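The Flundero Letter
13 May 2025
1,617 shares · 7 comments

Putting the winter away

Every year I tell myself I'll do the big clothes changeover on the first warm weekend, and every year the first warm weekend arrives and I spend it in a deckchair with the paper over my face. So it's the middle of May and the thick jumpers are still sitting in the top drawer, where I have to dig under them each morning to find anything I could bear to wear on the bus. If you're in the same boat, do come and sit beside me, there's plenty of room.

My mother did hers in a single afternoon with the radio on, and she was very strict about it. Coats were brushed and hung on the landing, woollens were washed and dried flat on towels, and anything my brother had grown out of went straight into a bag for our cousins before he could form an opinion on the matter. I've inherited her airing rack and her fondness for a cup of tea halfway through, but I'm afraid the strictness passed me by altogether.
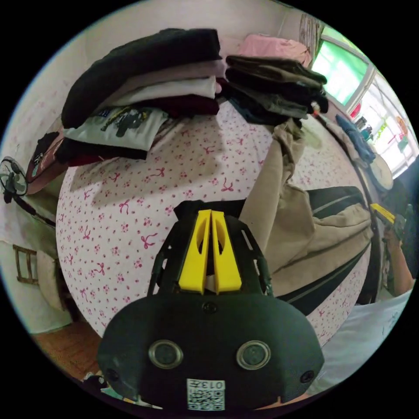

What I have managed over the years is to make it less of an ordeal by giving up on the idea of doing it all at once. I do the tops one evening and the trousers another, and I leave the coats until last, partly out of respect for the British weather and partly for fear of what I'll find in the pockets (last time it was a conker, two train tickets and a very old mint). Spreading it over a week means you never end up at bedtime with the whole lot on the mattress and no strength left to shift it — I have slept on the sofa for that reason once, and my neck remembers.

The washing matters more than the folding, I think. Moths like a collar that's been worn, and a mark you can't see when you put a thing away can come up yellow by the autumn. So everything gets washed and properly dried first, even the cardigan you only wore to the dentist. I give mine an extra day on the rack to be on the safe side.

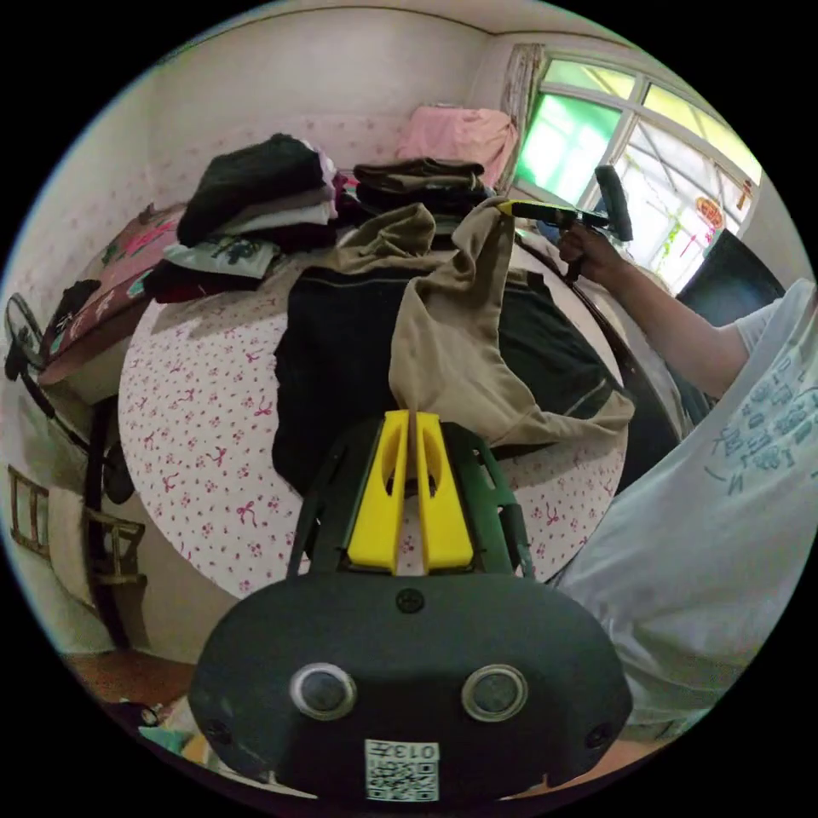 Where to put it all

We have no loft here and the cupboard under the stairs belongs to the hoover, so for years I stuffed things into plastic bags and then wondered why they smelt of plastic bags. Old cotton pillowcases are much better. They breathe, they cost nothing if you have a few odd ones, and you can write what's inside on a luggage label and tie it round the neck. Two pillowcases of jumpers will go in an empty suitcase, and the suitcase can go back on top of the wardrobe where it was gathering dust anyway.

Heavy knits should always be folded, as I'm sure you know, though I went a long while without knowing it and had a green one that finished up nearly at my knees. Hoods want folding in flat, and zips want doing up so they don't catch on their neighbours. Lavender bags are lovely and I make a few each summer, but I wouldn't trust them to do the job of a good wash.

I asked on the Letter's page last month how you all decide what stays and what goes, and had some very good answers. 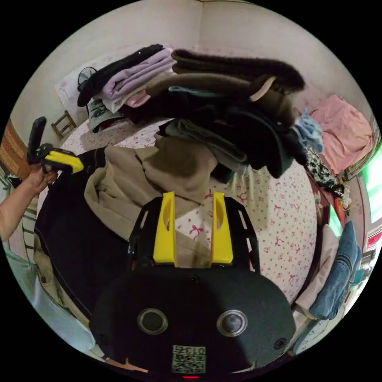 Estela Núñez wrote that she keeps a cardboard box by the front door from January onwards, and whenever she takes something off and feels glad to be rid of it, in it goes. By spring, she says, the sorting has been done without her noticing, and the only rule is that you mustn't look in the box again before it leaves the house.

I've started one of my own and I'm already sorely tempted to look. There's a blouse in there I had doubts about on the way down the stairs, and I've had to put the box behind the umbrella stand to keep myself honest. 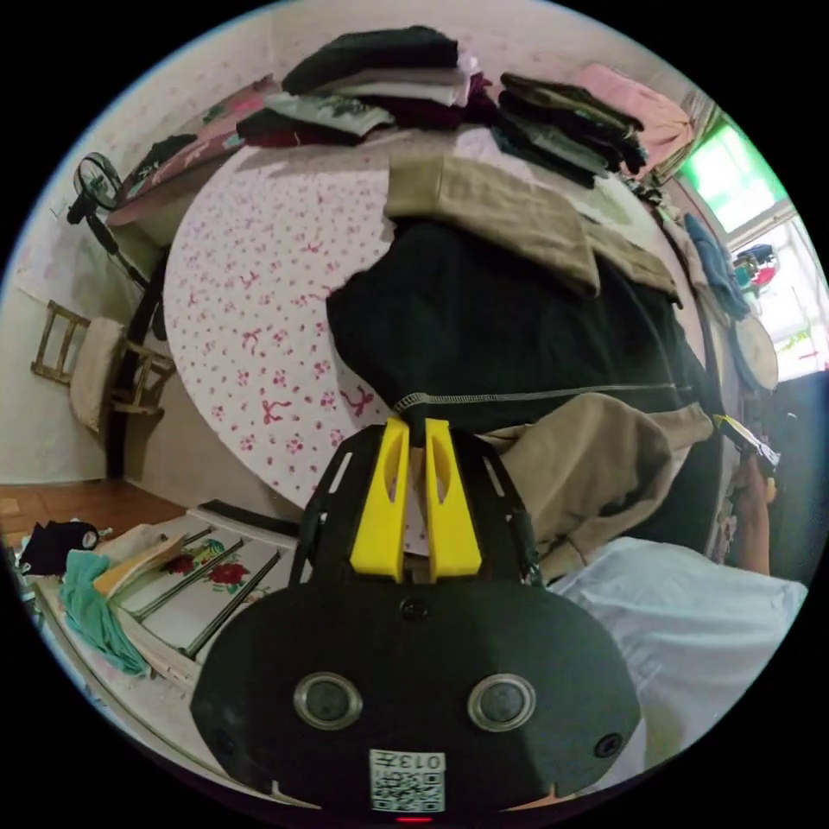
If you've got things to pass on, Brokari on the corner will take clean coats and knitwear, and they're especially short of children's sizes at the moment. They'd like them bagged and dropped off in the mornings if you can manage it. Bent Grímsdóttir has also asked for odd balls of wool, any colour, for the blanket squares, and she'll happily come and fetch them if you leave her a note.

I'm starting on my trousers tomorrow evening, unless it's sunny.

7 comments · Share this letter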